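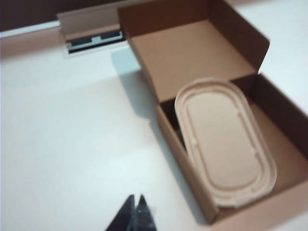

What does a customer get with the Tikska service?
A written handling program for one family of packaging, a set of fingertips suited to it, and a log of each run on the customer's own cartons and trays. The arm is leased separately or supplied by the customer.

Tikska is sold by Jurar, which takes on unpacking and kitting tasks for firms too small to keep an automation engineer on staff. The service was reviewed over a two-stage trial on molded fiber packaging. In-ho Sun, who wrote most of the handling program, and Geum-ok Heo, who maintains the test procedure, answered questions together on 4 March 2023. Their answers have been shortened and put in order.

Sun began with the choice of material. Molded pulp, he said, is a poor match for the suction cups that many small cells use by default. "The surface is porous and it's rarely flat to the degree the drawing says it is. You can get a vacuum on it with enough flow, but then you're paying for air all day. And the cup that works on one lot can leak on the next lot, because the fiber was pressed at a different moisture."

The program therefore assumes a two-finger gripper and looks for an edge. A pulp part usually has a rim, and the rim is the stiffest portion of it. The fingers are tapered so that one of them can get under or inside a lip without a large clearance. Sun described the taper as a compromise. A blunt pad spreads the load better and marks the part less, but it needs more room on both sides, and parts in a carton seldom leave that room.

Asked how the program decides where to grip, he said that it works from a short list of candidate edges and scores them. The score combines the angle of approach, the distance to the nearest carton wall and the expected stiffness of the edge. The highest score is tried first. If the approach is blocked, the arm backs out along the path it came in on and takes the next candidate.

"Backing out along the same path is dull, but it's the part I'd keep if I had to throw out the rest," Sun said. "Most of the damage we saw in development happened on the way out of a carton. The arm would take a shortcut and a knuckle would catch a flap."

Flaps came up several times. The carton is the least controlled item in the cell: a lid can stand up, lean back or fall forward over the opening, and it can change position when the carton is nudged. The program treats a standing flap as a wall with a margin added, and it doesn't push flaps out of the way. A customer who wants that motion has to order it as a separate item. Heo said she recommends taping flaps back or trimming them where the packaging allows it.

The second difficulty is orientation. A tray lying flat presents its rim all the way around. A tray leaning against the inside of a carton presents its rim at an angle that depends on how it settled, and one side may be too close to the cardboard to reach. Heo's procedure tests both conditions. It also requires the operator to vary the position between runs, and to write down how the part was placed before the arm is started.

"People place things neatly if you let them," she said. "Then the numbers look fine and the customer's first shift looks terrible. I ask for bad placements on purpose, and I ask for them to be written down before the run, so they can't be explained later."

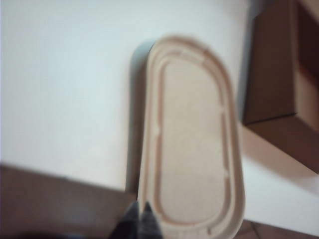

Eun-seong Yang was less persuaded by the procedure and remarked that a tray set flat on an open surface is a fair check of the fingertips but a weak check of the service, as most of the price goes toward the work inside the carton. Yang wanted the two conditions reported on separate lines, with no combined rate.

Heo accepted the point. The report format has been changed, she said, and a combined rate is no longer printed on the first page. It's still calculated in the log, where a customer can find it if the purchasing department insists on a single figure.

The camera at the wrist was the next subject. A camera in that position moves with the gripper, so it can see past the carton wall when the arm is above the opening. It also blurs when the arm moves quickly. Sun said the program handles this by splitting the approach into a fast portion, during which the wrist view isn't used for measurement, and a slow portion, during which it is. The changeover height is set during commissioning.

"You can raise the changeover height and get more time with a clean view, or you can lower it and save cycle time," he said. "Customers always ask us to lower it. We do, and then we put it back up when the missed grips come in."

He added that color is of limited use for this packaging. Beige fiber inside brown cardboard offers little contrast, and the interior of a carton is usually in shadow on one side. The program gives more weight to the outline of the rim and to the ridge or groove that many trays have just inside it. A continuous groove is helpful, as it gives a second outline at a known distance from the first. Notches in the groove can be used to tell which way around a part is lying, though Sun cautioned that they vary between suppliers and should be taught for each part number.

Lighting is left to the customer, with one condition: it has to stay the same after commissioning. A white work surface was recommended for pale parts despite the low contrast, on the grounds that the shadow along the edge of the part is easy to pick out on it. A dark surface gives a stronger outline but tends to push the camera's exposure up and wash out the part itself. Heo has tried both and prefers white with a single lamp off to one side.

The two were asked about damage to the parts. Pulp doesn't spring back well once it has been crushed, and a tray that has been gripped in the wrong place can look sound and still fail to seat. Grip force in the program is capped by part number. The cap is found by closing the fingers on a sacrificial part until the rim shows a mark, then setting the limit well below that. The trial used 3 sacrificial parts per part number, which Sun considers the minimum. Humidity matters here too, and he advises repeating the check if the parts have been stored in a damp area.

Fingertip wear was smaller than expected. Pulp is mildly abrasive, and the tips lose their point gradually. The service includes 2 spare sets. Ha-rang Jang, who handles the installed accounts, supplied a note for this article saying that dull tips show up in the log as a slow rise in second attempts, well ahead of any dropped part. Jang's practice is to change the tips when that rise appears and to ignore the calendar.

Pricing is by part family. Sun defined a family as parts that can share a set of fingertips and an approach strategy, which in practice covers different sizes of the same general shape. A long oval tray and a shorter one would be the same family. A round bowl with no lip would not. Changes within a family are made remotely. A new family calls for a site visit and another round of Heo's procedure, and she was plain about the time this takes.

"If someone tells me the new part is nearly the same, I ask them to send it anyway," Heo said. "Nearly the same is usually a different rim."

There are several things the service doesn't do. It doesn't separate nested trays, which tend to stick together in pulp and need a different motion. It doesn't open sealed cartons. It doesn't inspect the part, beyond refusing a grip when the rim doesn't match what was taught. Sun said that separating nested parts is the most common request and that a version is planned for June. He wouldn't commit to its being offered at the present price.

On competing products, both were brief. Trusteo has a comparable service built on suction, and Heo said it's the better choice for coated board and for anything with a smooth film over it. For uncoated fiber she would expect the gripper to hold up better over time, but she hasn't run the two side by side on identical parts and said the claim should be read with that in mind.

The last question concerned who should be trained at the customer's end. Sun favors the person who already loads the cartons. The teaching screen asks for the part to be set down, the rim to be confirmed and the carton walls to be confirmed, and none of that calls for programming. Knowing how the cartons arrive is harder to teach - which flap is usually up, which way the parts slide in transit, which supplier changed its liner. At one site the program had been taught by an engineer from another building, using cartons straight from the supplier. It was taught again with cartons from the line, and the list of candidate edges came out in a different order.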